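# Teaching a two-armed robot to pick up laundry by remote control

I've been running teleop sessions on our Fomard setup for a couple of years now, and clothes are still the job I hand to new operators first. They're soft, they forgive a clumsy grab, and you can mess up a hundred times without breaking anything. So if you've just been given a login and a headset, start with me and a pile of shirts!

## Before you put the headset on

Decide what one demonstration is. Ours is short: hands open, reach for a piece of clothing, close, lift, carry it over the box, let go, hands back up. Write that down and stick to it. If you fold the shirt on one run and drop it on the next, the training end (we use Jatasent) gets two different tasks under one name, and Kavitha Pisharody will send the whole batch back to you. Ask me how I know.

Then check these:

- Both hands open and close all the way when you squeeze and release.
- All the camera views are live, head and wrists.
- The box is somewhere the arm can get to without twisting the elbow.
- Your episode folder is named and has space in it.

## Driving the hands

Go slower than you want to. I mean it - my first recordings look like somebody swatting flies. Use the head view to get the arm over to the right spot, then switch your attention to the wrist view for the last bit, because from up top you can't really judge how deep the fingers are in the cloth.

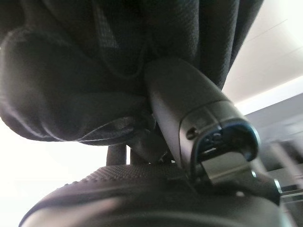
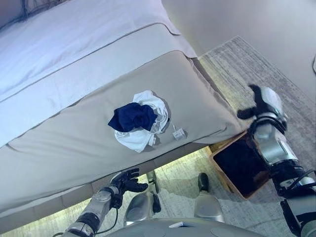 Clothes on the end of the bed, and the open box down by the corner with a hand over it.
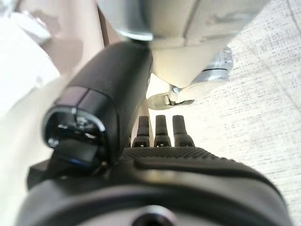
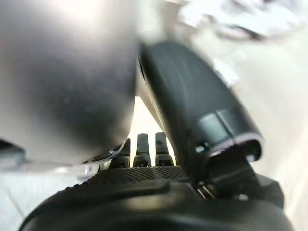 **Do I have to throw out a recording if I drop the shirt halfway?**

Keep it if you picked the shirt up again and finished the job, and tag it as a recovery. Toss it if you stopped, reset the arm or had someone move the shirt for you.

## Grabbing cloth without fighting it

Aim for a bunched-up bit, like a fold or a knot of sleeve. Flat fabric slides around under the fingertips and you end up pinching air. Come in from above with the hand open, push down a little, close, and wait a beat before you lift. That little wait matters a lot in the data, so do it every time, even when you're sure you've got it.

On the lift, go straight up first and sideways second. Dragging a shirt across a bed pulls the bedding along with it and then your next run starts with a mess.

## Letting go

Stop over the box, open the hand fully, and hold still for 2 seconds. Cloth likes to hang on to a finger. If it does, tilt the wrist gently. Please don't shake it!

## How many runs?

For a new garment I record 41 good ones before I ask for a test model, and then another batch wherever the model looks lost. My last set came to 74 once I'd added the extra starting positions, and I threw out 17 for going too fast. Change where the clothes start between runs, and mix up dark and light pieces. Take a break when your shoulders creep up to your ears - tired operators make jerky data.

When you're finished, park both arms, close the session and put your notes in the Wusel sheet with the garment, the hand you used and anything odd you ran into.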